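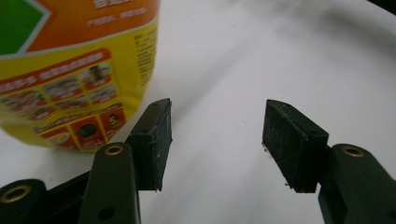
Skonine Messenger for Teams

Skonine is a group messaging app for small workplaces: repair shops, clinics, restaurants, property offices, anywhere people work different shifts and need to read the same messages. It runs on phones, tablets and in a web browser. Your messages are kept in one account, so you can start typing on one device and finish on another.

Version 12 is the current release. It replaces version 11, which will keep working until the end of June. After that, version 11 will still open and show old messages but will no longer send new ones.

What's new in version 12

Scheduled messages. Write a message now and pick when it goes out. Press and hold the send button, choose a day and time, and tap Done. The message waits in a folder called Outgoing, where you can edit or delete it up to the moment it is sent. Scheduled messages follow the time zone set for the group, which may differ from the one on your phone.

Quiet hours. Each member sets their own. During quiet hours messages still arrive, but the phone stays silent and no banner appears. A group owner can mark a message as urgent, and urgent messages ignore quiet hours. Each owner gets 2 urgent messages a day. We set the limit low on purpose and there is no way to raise it.

Read lists. Tap any message you have sent to see who has opened it and who hasn't. Read lists can be turned off for a whole group, but not for one person.

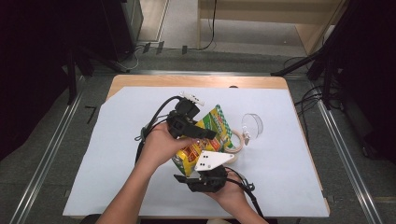 Search has also been rebuilt. It now looks inside file names and poll answers as well as messages, and you can narrow the results by sender or by month. Search works without a connection for anything already stored on the device. Older messages are fetched when you're back online, which can take a minute or so in a busy group.

Groups and members

A group can hold up to 318 members. Inside a group you can open as many topics as you like, and members can follow or mute each one separately. New members see the history of a topic from the day they join, unless the owner switches on Full History.

Guests can be invited by link. A guest sees one topic only, can't add other people, and is removed when the link expires. Links last a week unless you choose another period.

Files and photos

Files are stored in the topic where they were posted. Photos are reduced in size by default — turn on Original Size in the attachment menu if you need full detail. Deleting a message deletes its file for everyone in the group. Copies that someone has already saved to their own device aren't affected.

Moving from another app

The import tool, Lamham, comes with every paid plan. It reads the chat export files most messaging apps can produce and turns each conversation into a topic. Names and dates are kept. Stickers and voice notes aren't brought over, and reactions appear as plain text below the message. A year of chat for a small team takes around 12 minutes.

Run the import before inviting your members. If they have already joined, each of them will get a notice for every imported topic. 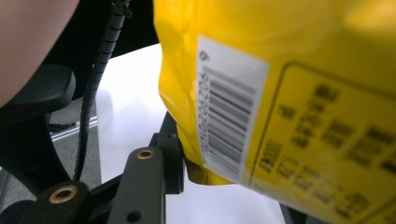
Ludger Dreßler: We moved over from version 11 last week and the scheduled messages alone were worth it. I write the Monday list on Friday and forget about it. My one complaint is that you can't repeat a scheduled message, so the same list has to be set up again each time. The import went fine apart from two old topics that came in with the wrong title, and I renamed those by hand.

Bình Dương: Same here with the repeat option, please add it. Also, does quiet hours carry over to the tablet, or do I set it twice?

Reply from Skonine Support: Quiet hours belong to your account, so you set them once and they apply on every device you're signed in to. Repeating messages are on our list for a later release. We don't have a date yet.

Plans

Free: one group, three topics, messages kept for 90 days.
Team: unlimited topics, full message history, import tool, read lists.
Team Plus: everything in Team, with guest links and an export of all messages on request.

Paid plans are billed monthly and can be canceled at any time from the Account page. The group stays open until the end of the paid month, then goes back to the Free plan.

Page last updated Thursday, May 3, 2018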